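June, notebook 2, gripper purchase planning

Picked this up again after the call with Nikolovski. Their quote for the second arm cell is good through the end of the month. The arm itself is settled. Open items are the gripper, the fingertips, the wrist camera and the spares shelf.

**Gripper options**

- Ornen, parallel, 94 mm stroke. Heavier. Has its own controller box, which needs a slot in the cabinet we don't have at the moment. Lead time quoted in weeks, no firm ship date.
- Pavora, two-finger linkage, 79 mm stroke. Lighter, runs off the tool connector. Fingertips sold separately. In stock.

Stroke: widest part on the current list is the 70 mm housing. Pavora clears it with 9 mm total, 4.5 per side if centered. Enough if the pose estimate holds up, tight if it doesn't. Ornen gives 24 mm total and I would stop worrying about it, but payload then gets close to the limit with the housing and the camera bracket both on the wrist. Haven't run the moment calculation for the long parts yet.

Linkage issue: fingertips on the Pavora move in an arc, so tip height changes with opening. For low picks the approach height has to be corrected by part width. Ratex has a table for this in their driver. Güven has used it on the old cell and says it works but the units are mixed, check before copying values over.

**Budget lines**

| Item | Qty | Status |
|---|---|---|
| Gripper | 1 | undecided |
| Fingertip pads, spare pairs | 2 | quote requested |
| Wrist camera + bracket | 1 | quote in hand |
| Tool cable, long | 1 | in stock, old cell |
| Ratex driver license | 1 | renewal, confirm it covers a second arm |

The license line was missing from the first draft. If it does not cover a second arm, the spares get moved to next quarter. Shipping is also not in the Nikolovski number. Asked them to add it as a separate line so it can be booked against freight.

**To do before ordering**

- Moment calculation, long parts, both grippers
- Measure cabinet depth with the door closed
- Ask Pavora whether the pads come off without pulling the finger (two vendors have said "tool-free" and meant something else)
- Güven to check the bracket hole pattern against the new flange
- Finish the sim grasp runs on tapered parts, then freeze the pad choice

Decision for now: lean toward Pavora, hold the order until the moment numbers and the license answer are in. If either comes back bad, reopen Ornen and find cabinet space.

Pad choice is the part of the order I'm least ready to sign. The flat pads are the default and the cheapest, and for straight-sided stock they are fine. Tapered stock is another matter, and the render at the end of this entry has the case I want settled: the cylinder is a little wider at the top and narrows toward the gripper body, with the left pad right against its outline in this view and a thin strip of background still showing on the right. Flat pads on a taper like that mean contact over part of the pad only. Requesting a price on the compliant version, same two pairs, and rerunning with the pad angle as a parameter before anything goes to purchasing.
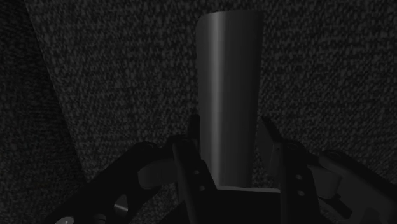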